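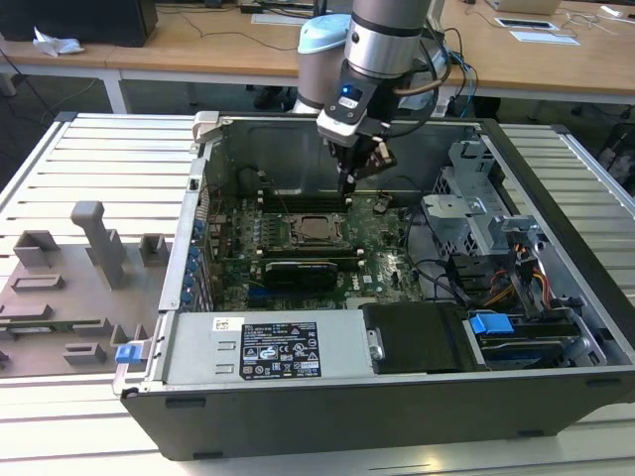
How often should the fingers on a two-finger gripper be checked when the cell handles processors?

At the start of every shift, and again after any drop, crash or emergency stop. A quick look takes a couple of minutes. The full check, with the screws and the pads, goes on the weekly sheet.

These notes are for the board cell at the Pornitz workshop, the one that takes processors out of old desktop towers and puts tested ones back. Most of it applies to any small arm working over an open case. Fereshteh Ghasemi wrote the first version and Spyros Kolev added the parts on cables and screws. Last changed April 6, 2019.

Before you start

Put the arm in its parked position and press the stop. Wait for the arm to settle before you reach in. Unplug the tower from the wall and hold its power button in for a few seconds. Wear the wrist strap.

Cleaning the fingers

Wipe each finger with a lint-free cloth and a little isopropyl alcohol. Old thermal paste is the usual problem. It creeps from the edge of the heat spreader onto the finger, and after that every chip comes up slightly crooked. Do the inside faces first and then the tips. Use a clean part of the cloth for each finger. Don't scrape with a screwdriver. A wooden toothpick will get paste out of a corner without leaving a scratch.

If a finger has a nick you can feel with a fingernail, swap it. Spares are in the Dradel drawer, in pairs. Change both fingers together, even when one looks fine.

Screws

Go over the finger screws with the short hex key. Snug is enough. If one turns more than a quarter turn before it bites, take it out, clean the thread, put on a small drop of medium threadlocker and write it on the sheet. Last September we lost most of a day to one loose finger screw. The cell log showed 1,383 pick cycles since the screws had last been touched, so now they get done weekly whatever the counter says.

Setting the approach height

Use a scrap board and a dead chip for this. Run at the slowest speed with one hand on the stop. Bring the chip down over the socket until there is a thin gap you can still see light through, then save that point. The last bit of travel should be straight down, with no sideways move at all.

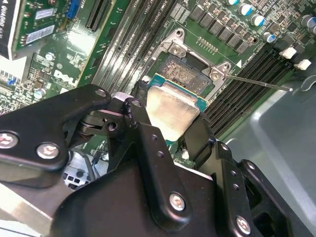 Check the angle from two sides before you save anything. A chip that looks level from the front can be well off from the side. If it is tilted, open the fingers, set the chip down on the foam and pick it up again. If it comes up tilted 3 times in a row, stop adjusting the program and go back to the fingers, which are probably dirty or uneven.

Never let the arm push a chip into a socket. It should let go and let the chip drop the last hair by its own weight. Look at the notches before you close the lever, and close it by hand.

Cables

Follow the arm's cable from the wrist to the base while someone jogs the arm slowly through its whole reach. You want a loose loop at the wrist, with enough slack for a full turn and not so much that it can catch on a drive cage. Replace any tie that has gone stiff. The cable ties from Adomaitis hold up better than the cheap ones we had before.

Inside the tower, tuck the power leads away from the socket before the run starts. A strip of paper tape is fine. Take it off afterward.

Wrist camera

Clean the lens with a dry lens tissue only. If a shiny heat spreader comes out washed out in the picture, turn the bench lamp away before you touch the exposure setting. Soledad Meléndez keeps the lamp low and to one side, and that works for most boards. 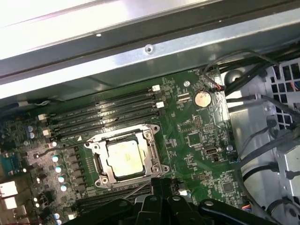

Processor in its socket, seen from the wrist camera.

When it faults

Code 702 on our controller means the gripper closed further than it expected, so it probably missed the chip. Clear it, open the fingers and look before you restart. If it comes back right away, call Quyên Phí.

Write down every fault, including the ones that clear by themselves.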